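The sandwich test

What happens when two grippers, one arm and a convenience store's worth of snacks are left together for a week

The first thing Nabila Ait Ali asks of a visitor is whether they have eaten. It sounds like hospitality. She wants to be sure you won't touch the stock.

Ait Ali runs handling trials for Warraich, a small automation outfit that builds shelf-filling equipment for corner shops, hospital kiosks and the sort of servo where you can buy a pie at three in the morning. Her lab is on the upper floor of a former printing works, and on the Thursday I turn up it smells of chocolate and warm electronics. The job this month is to choose a gripper. There are 2 contenders, one arm to bolt them to, and a list of 300 grasps each has to attempt before anyone is allowed an opinion.

Everyone already has an opinion.

"The Pratix is better," says Mahmoud Bennani, who looks after the controller, before I've got my coat off. "The Nustanero closes like it's angry at you."

Xiuying Yu, two desks away, doesn't look up. "The Nustanero closes when you tell it to. The Pratix thinks it over."

Both are parallel-jaw units, two fingers that slide together and apart, about as glamorous as a bench vice. Suction was ruled out early, to the grief of the colleague who had spent a winter on it. A suction cup wants a smooth, sealed face to pull against, and shop goods are mostly crinkle. For the comparison each gripper wears the same pattern of finger and carries a small camera at the wrist, so that any argument afterwards can be had over footage. A good many arguments have been.

The trouble with groceries is that they were designed for hands. Industrial robots grew up on castings and car doors, objects with the decency to be rigid and to turn up in the same place each time. A sandwich has made no such commitment. Squeeze it enough to be certain of it and you have made a different sandwich. Squeeze it less and the wrap slides over the filling and the whole thing leaves by the side door.
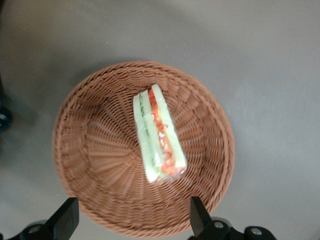
"Force is the easy bit," Yu tells me, which is not how it looks from the visitor's stool. She can dial the closing force down until the fingers would be polite to a moth. What she can't dial down is geometry. Put an item in the middle of a bare bench and any competent gripper can get to it. Put it in a basket and there is now a rim to clear, a sloping wall to avoid and a woven floor that will happily snag a fingertip. The Pratix has the longer stroke, so it can open wide and come down with room on both sides. The Nustanero opens less and has to be aimed.

Bennani regards this as case closed. Yu regards it as a reason to aim.

I watch a run of basket picks in the afternoon. The arm swings over, pauses, descends at the pace of someone getting into a cold pool, and stops. The fingers close. Sometimes there is a sandwich between them on the way up and sometimes there is the small sigh of plastic letting go. Tarek Ramadan, who scores the trials, has four categories: held, held but ashamed, dropped, and Xiuying's fault. The last was added by Bennani in biro and has never been removed from the sheet.

Ramadan is the nearest thing the room has to a neutral party. He came over from a packing shed, where he spent years watching people do at speed what the arm does slowly, and he has a low tolerance for adjectives. When Bennani calls a grasp elegant, Ramadan asks which column that goes in.

He also sets the table, and I suspect this is the part he likes. An early version of the trial had the goods in tidy rows, facing front, and both grippers did so well that the team was briefly insufferable. Then Saodah Rondonuwu, who deals with Warraich's customers and has worked behind more than one counter, came upstairs for a look. She asked what shop it was meant to be. She then mixed up the whole display, laid several things on their sides and went back to her desk. Scores fell that afternoon and have been climbing back since.

The mess is now official. It gets rearranged between sets, and Ramadan keeps the layouts to himself until the arm is homed.

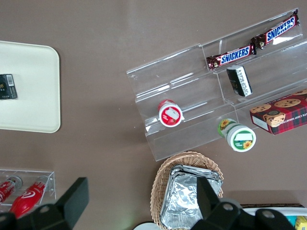
A trial layout from the wrist camera, with clear display stands, candy bars and foil trays all in reach of the fingers.

The clear acrylic is Rondonuwu's particular gift to the project. Shops love it for the same reason the vision software loathes it: you can see straight through. A depth camera looks at a transparent shelf and reports, with great confidence, the table underneath. The arm then proceeds on that basis. Bennani's fix was to have the controller feel for contact on the way down and stop at the first hint of resistance, which saved the shelves but made every pick slower. Yu's fix was to tell the system where the stand was and forbid anyone to bump the table. Somebody bumped the table. The current arrangement uses a bit of each, and neither of them will say whose bit is doing the work.

Foil is bad in a different way. It throws light back at the camera in every direction, and it remembers. A chocolate bar that has been squeezed too hard will mostly keep the matter private, but a foil tray wears the evidence, and the next grasp has to deal with a tray of a new shape. Ramadan goes through them at a rate that has been raised in a budget meeting.

Lying-down cylinders ought to be simple and aren't. If the fingers arrive a touch off-centre, one side makes contact first and gives the container a nudge, and off it goes. Here the Nustanero had its revenge. Its jaws come in fast and together, and the thing is caught before it has decided to roll. The Pratix, taking its time, shepherded one gently along its shelf while Bennani made encouraging noises.

"That's a software issue," he said.

"Column?" said Ramadan.

There was meant to be a third option. Cukeo, which makes soft fingers out of something with the feel of a gummy lolly, sent a set for evaluation in March, and they were superb on sandwiches. They were hopeless on anything thin and flat, and they gathered lint. By the end of the first day they looked like something retrieved from under a couch. They live in a drawer now, and people take them out to squeeze during long phone calls.

By five the room has gone quiet except for the arm. The tally for the basket set favours the Pratix by 8 clean picks. The cylinders favour the Nustanero by a margin Yu reads out twice. The foil trays favour nobody. Ait Ali, who has to recommend one unit and sign for it, has been leaning in the doorway for a while with her own sheet, on which she has written the price of each gripper and underlined one of them. She won't tell me which.

What she will say is that the customers don't care. Rondonuwu has asked them. They would like the shelf to be full in the morning, and they would like the sandwiches not to look as though they've been sat on. How far the jaws open has never come up.

There are two sets still to run before the recommendation is due. Ramadan has already begun laying out the next one with his back to the desks, so the others can't see what he's putting where. Bennani is offering to help. Yu is telling him to sit down.

I ask Ait Ali what becomes of the stock when the trials are over. She says the sealed things get used again until they're too battered to be fair to either side, and the sandwiches are thrown out at the end of each day, without exception.

Then she glances at Bennani, and says she might put up a sign.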